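Driltstead Public Library
Programming and Outreach Meeting - Minutes
2/21/18

Present: Omprakash Uniyal (chair), S. Dellau, R. Bagheri, T. Gudora (minutes)

1. Previous minutes
Approved with one correction. Item 4 should read "large print" and not "reprint."

2. Summer reading log
Bagheri presented the draft log. The reading period is 10 weeks, with one row per week and a space for a staff initial. Gudora asked that the title column be widened. Agreed. Print run set at 500, single-sided, to be ordered from the county print shop. A second run will need separate approval.

3. Meeting room bookings
The online form still accepts overlapping bookings when the second request is entered before the first is confirmed. Dellau has reported this to the vendor twice. Until it is fixed, all requests go through the front desk and are entered by hand. Maximum booking length stays at two hours.
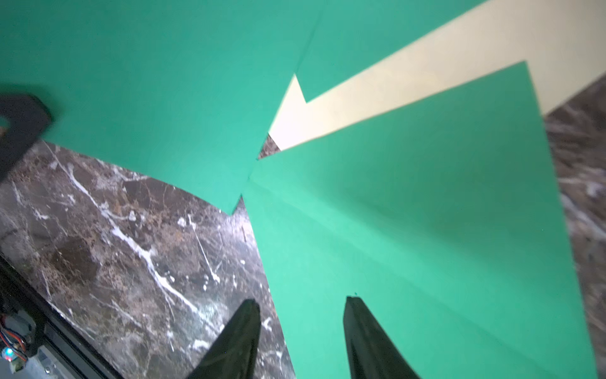 4. Paper stock and color coding
Uniyal reported that the supply closet holds several part-reams of colored paper with no labels. Handouts for adult programs are to be printed on green from now on, children's programs on yellow, and general notices on white. Bagheri noted that green sheets can differ in shade - one a dark teal, another closer to mint - and asked that a single shade be used within any one handout. Agreed. Creased sheets go to the scrap tray for call slips. Gudora will label the shelves.

5. Story time
Attendance at the morning session has reached 28, against a room limit of 30 including staff. Options discussed were a second session or advance sign-up. Dellau preferred a second session but has no staff hours for it before September. Sign-up sheets to be tried first, with 12 places held for walk-ins.

6. Other business
The book drop hinge is sticking again. Work order submitted. The microfilm reader needs a new lamp - Dellau to get a price.

Actions
Bagheri: final reading log to print shop
Gudora: shelf labels, sign-up sheets
Dellau: vendor follow-up, lamp price
Uniyal: update handout guidelines

Meeting adjourned at 11:40 a.m.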